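Unit 7: Surface Finish and Glare

Specular reflection returns light at the angle of incidence. Diffuse reflection scatters it. Most interior finishes do both, and the ratio is what a gloss reading summarizes.

Terms for the July test: gloss unit, luminance, veiling glare, contrast ratio.

Work plane target for the exercise: 300 lux, measured with the meter flat. Take 2 readings per position and record both.

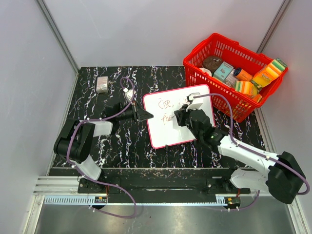 Veiling glare lowers contrast without changing the lux reading. Move the source or the viewer before changing the finish. Problem set: Shemweta, ch. 2.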